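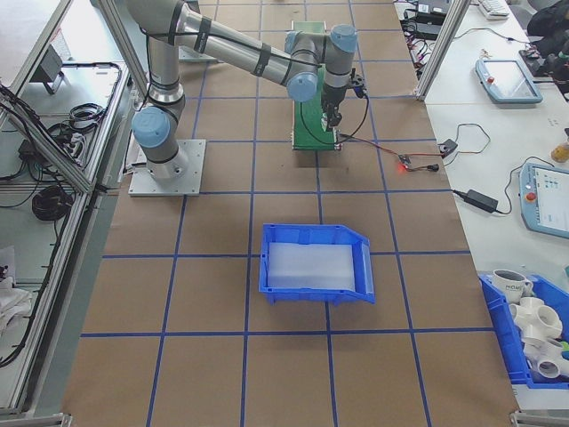 Soledad Henríquez wrote in after last month's column to say that the Clorby phono preamp hums with her cartridge, that the hum goes away when the ground lead is moved to the amplifier, and that a review of the thing would be more use to her than another list of reissues. Fair enough. I have had the current version on the shelf under my turntable for long enough to have an opinion.

The Clorby costs 129 dollars. It handles moving magnet and moving coil cartridges, with a switch on the back for each. Gain is fixed on the magnet side and has 2 settings on the coil side. Loading for moving coil can be set to 100 or 500 ohms and nothing between. The power supply is a separate wall unit with a lead that is too short for most racks.

Noise first. With the volume at my normal listening level and the stylus lifted, I hear a faint hiss from the tweeters at a hand's width and nothing at the chair. I got the same hum as Soledad on the first evening. Moving the ground lead to the amplifier fixed it here too, and so did keeping the ground on the Clorby and shifting the wall unit to another outlet strip. The manual covers neither. Try the outlet first.

For listening I used records I know well. The Vatden live set from the church tour has a long organ drone under the second side, and the low end stays even through it. On my old preamp the same passage swells and drops as the pedal notes change. Cymbals on the Salinas trio album are clean but a little forward, more so at 500 ohms than at 100. I left it at 100 and stopped thinking about it.

Ultemau's first record is the hard case. It was cut loud, the last track sits close to the label, and the vocal spits on most systems. It still spits on this one. The preamp does not add to it as far as I can hear, and a better stylus would do more than any box at this price.

Build is ordinary. The case is thin steel, the sockets are firm, and the load switch is small enough that I needed a pen to move it. Changing it with the amplifier on gives a loud thump - turn the volume down before you touch it. The front light is far too bright for a dark room.

One fault to report. The right channel dropped out on a Wednesday night, partway through a side, and came back when I pressed the plug in. I have since changed the cable and have not had it again, so I am blaming the cable for now.

Buy it if you are coming from the phono stage built into a budget amplifier and use a moving magnet cartridge. Moving coil owners who want finer loading should look further up the range. The older model without the coil input turns up used, and sounds the same to me on magnet cartridges.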